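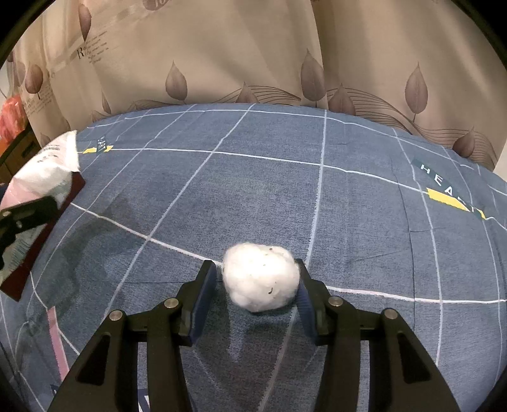
Can a working pair of grippers be built in a shared workshop without industrial equipment?

A pair can be built with a desktop printer, hand tools and ordinary fasteners, provided that the builders allow enough time for fitting the fingers and replacing parts that flex too much.

Report on a Visit to the Wotberg Shared Workshop

Members of the Technical Education Section visited the Wotberg Shared Workshop on May 8, 2018, at the invitation of its program lead, Farzana Mollah. The purpose of the visit was to review the Hatix build, a project in which members make hand-held grippers for recording everyday handling tasks. The section wished to learn whether a similar build could be offered in the evening courses for adults.

The workshop occupies the ground floor of a former print shop on Harries Street. Membership stands at 30, and each member receives a key and a shelf. The printing and cutting machines are in the front room. Assembly is done at two long benches in the middle room, and handling practice takes place in a small furnished room at the rear. A good deal of assembly work is also done in members' homes, and parts are carried back and forth in boxes. The section was told that this had caused some confusion between versions of the same bracket, and that all new parts now have the version number molded into the back.

Ynyr Humphreys presented the design. A Hatix gripper has two fingers that close toward each other when the handle is squeezed. The bodies of the fingers are left open, with triangular cutouts, to save weight and printing time. An early version had solid fingers and tired the wrist during long sessions. The inner tips carry rubber pads fixed to separate mounts, so that a worn pad can be changed without taking the whole hand apart. Mr. Humphreys stated that one complete pair takes 16 hours to print. The cost of materials for the pair was given as 300 dollars, with the cameras purchased separately.

The section asked about adjustment. Mr. Humphreys explained that the pads must meet squarely along their full height — a small twist in one bracket will push a light object out of the grip. The screws are first tightened by hand, the fingers are closed on a strip of paper, and the strip is pulled from above and from below. If it slides out more easily at one end, the bracket is loosened and set again. Members keep a written record of each adjustment. The record for the current pair was made available and was found to be complete except for two entries without initials. 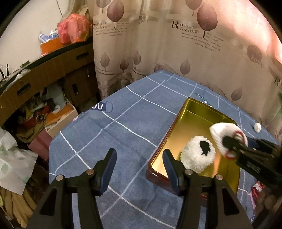

Handling practice follows a written list of tasks, prepared by Lacey Entwistle and revised each November. The tasks call for picking up soft and light items, moving them a short distance and setting them down. Soft toys are used often, as they change shape under the pads and show at once when the grip is too strong. The layout relies on household goods: a shallow tray with a shiny gold interior serves as the target area, and a white plush piece with red trim is light enough to be held in the jaws of one gripper while the other is kept free. The blue cloth with its grid of white lines gives the operator a simple guide for placing objects.

Ms. Entwistle noted that new operators tend to watch their own hands and lose sight of the pads. She asks them to begin with one gripper only. Cotton is introduced early in the list and is regarded by most members as harder than the toys, because loose fibers cling to rubber. Pads are wiped with a damp cloth between tasks.

Two members of the section tried the grippers. Both found the left handle stiffer than the right. Mr. Humphreys attributed this to a newer spring, supplied by Votanus, that had been fitted on one side only. A matching spring was on order at the time of the visit.

Some points will need attention before a course is planned. The section's own printer has a smaller bed than the one at Wotberg, and the finger bodies would have to be printed at an angle or in two pieces. The assembly notes assume that the reader has used threaded inserts before. Ms. Mollah has agreed to lend the drawings and one spare finger set for a trial assembly, which will be carried out by Aled Vaughan in the section's workroom. The spare set is to be returned with the adjustment record filled in.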